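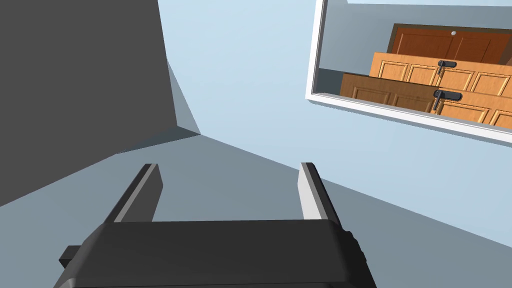 Re: Condby footpath, winter work

Thanks for the replies so far. I have copied the original message below for anyone who joined the list after it went out, with answers underneath.

> The path between Condby and the Filtska bridge is under water at the low end again. Could someone say whether the December work is going ahead, and whether we need to bring our own tools? Last year there were not enough spades and half of us stood about.

Yes, it is going ahead, on Tuesday, starting at 10. We have permission for the stretch from the bridge to the second stile. The field beyond that is still let for grazing, so please keep out of it, even to turn a barrow.

Answers to the other points:

1. Tools. Bring a spade if you have one. There will be 16 on the trailer, plus mattocks and two barrows. Put your initials on the handle.

2. Parking. Use the lay-by on the Brabec side. The gateway at Condby has to stay clear for the milk lorry, which comes through at nearly 13 tonnes and cannot reverse out.

3. Boards for the wet section. We are going with wood again. The plastic sort was slippery last winter and cost more. Bitemach will cut to length if we order before the weekend – I have asked for 30 and will post the price when it comes.
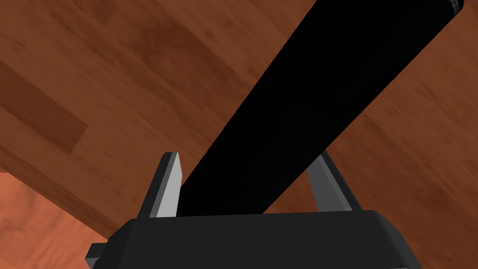 4. Dogs. On leads, please. There are ewes next to the bridge.

5. Drainage. The old ditch needs clearing before any boards go down, so that is the first job. If the water is over the stile step in the morning I will post here by eight and we will move to the hedge instead.

Replies to the list, please, and trim the quoted text if you can.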